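Solène Lacroix had the kettle on before I had my coat off, and we were well into the subject of money by the time the tea was poured. She plans the equipment budget at Drullent, and this year nearly all her worry has gone into one two-armed bench.

"I'd put down a figure for the arms and felt rather pleased with myself," she said, laughing. "Then came the enclosure, the lights, the brackets, the cabling – oh, the cabling! I'd allowed for 14 lines on the order and we finished with 21."
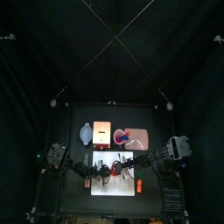
The two arms at work over the white board, inside the black-walled cell.

She had quotes from Vesico and Nimov, and went with Vesico in May, mostly for the spares. Grippers wear, she told me, and she would sooner have a pair sitting on the shelf than wait for a parcel.

Would she buy a second bench? She took a good while over that one, and another biscuit. "I'd like to, I really would. But I've asked for 464 hours of running on this one first, written down properly, with every stoppage in the book. Then I'll go back upstairs and ask." The form for it is in her drawer, filled in as far as the price.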